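Postar Hand-Held Gripper Pair
Maker: Ronumero
Category: Data collection tools, hand-operated
Sandura listing status: In stock, conditional recommendation

We list the Postar pair because customers keep asking for it. The notes on this page come from a morning at the Ronumero open day in December, where Razia Kazmi from our equipment desk got to use the tool as well as watch it. The maker has its own page with its own adjectives. 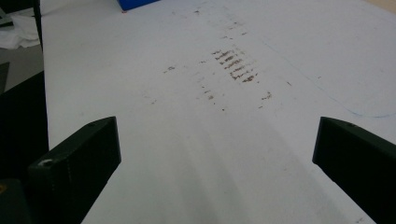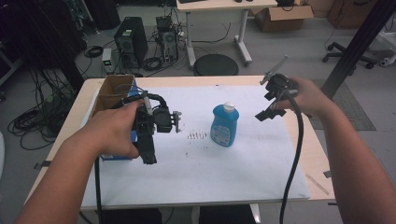
Do I need a robot arm to use the Postar pair?

You can record without one. The grippers are held in the hands and log to a computer over cable, so a table and a power outlet will get you started. To find out if your recordings are any good, though, you will need an arm with a matching gripper on it, and that arm is sold separately.

What is in the box
Two hand-held grippers, left and right
Two data cables
One set of printed plastic fingers
Spare finger screws
Srour recording software, one-year license

What is not in the box
The computer. Ronumero gives a minimum spec in the manual, and Razia was told at the demo that the minimum is "fine for short sessions." We asked what counts as short and are waiting to hear back.

Price
$1297 for the pair. The Srour license renews at $599 a year. If you let it lapse you can still open your old recordings, but you can't make new ones. That term is in section four of the license and did not come up in the talk. Please read it before you order.

What we saw at the open day

Marlies Eder ran the demonstration for Ronumero. She is quick with the grippers and has clearly done this many times, and that is our first problem with it. A tool like this gets sold on the idea that anyone can pick it up and produce usable recordings. Watching the person who trains the trainers tells you what the tool can do on its best day.

The tasks were easy ones. A bottle was picked up, moved and put down again. Items went into a cardboard box. All of it took place on a white surface, under even light, with plenty of room between objects. We would have liked a cluttered shelf, or something clear, or something floppy. When Razia asked for a plastic bag she was told it was "on the list for the afternoon." She stayed for the afternoon. No bag.

Then visitors were allowed to try. This was the useful part, and we wish it had been longer. Razia's notes, lightly cleaned up:

The grip is comfortable at first and heavy later. My wrists noticed by the end of the second batch. The right hand was worse for me because I tend to hold it higher.

Opening and closing is smooth. You do feel when you have hold of something, but small things are hard. I tried to pick up a screw and gave up.

The cables get in the way. They hang down in front of you, and if you reach across your own body one of them will drag over the table and move whatever you were about to pick up. Marlies said people learn to manage it. I'm sure they do. For this money I would like a clip.

Switching fingers is a two-screw job and took me longer than the leaflet claims. Keep a dish handy for the screws.

The number on the banner

There was a banner by the door with a claim that visitors kept repeating to each other, that the sample set for the bottle task took only 74 recordings. We asked three questions about it. How many were thrown out to get to that figure? Who made them? Did the arm that learned from them ever face a different bottle? The answers were: some, staff, and "not in this version." The number may be perfectly true. It just doesn't tell a buyer much, and we have left it out of the specifications below for that reason.

Specifications (maker's figures unless marked)
Operation: manual, squeeze handle
Connection: cable, one per gripper
Wireless: none
Finger mounting: screws
Software: Srour, desktop only
Export: open format, checked by us
Warranty: one year on the grippers, none on the printed fingers
Returns: seven days, unused (see below)

About that return window. Seven days unused is no help at all with a tool you have to use in order to judge. We have asked Ronumero to extend it and they have said they are looking into it. Until then, Sandura will lend a demonstration pair to any account customer before purchase. There is a deposit and a waiting list, and you have to send back the spare screws too, please.

What we liked

The export. Razia took a recording home from the open day on a memory stick and it opened in our own tools without the Srour software anywhere near it. Plenty of more expensive kits fail at that. The file names were sensible and the left and right hands were in step with each other.

The spare parts list is also honest. Every piece of the finger assembly can be ordered on its own, and the drawings for the printed fingers come with the purchase, so a lab with a printer can make replacements.

Marlies Eder did not oversell, either. When a visitor asked if the pair would work for food handling she said she wouldn't use it for that, and moved on to the next person.

Who should buy it

Labs that already have an arm and somebody with the patience to repeat one task all week. If you are still deciding what you want your robot to do, borrow the pair first. If your work involves thin, soft or tiny objects, wait until someone shows it working, and send us the link when they do.

Delivery
Ships from our warehouse once the license form is signed. The form has to name one user. Changing the name later is free but slow, so pick the person who will be holding the grippers.

Related items
Replacement printed fingers for Postar, set
Extra-long data cable for Postar, single
Srour license renewal, one year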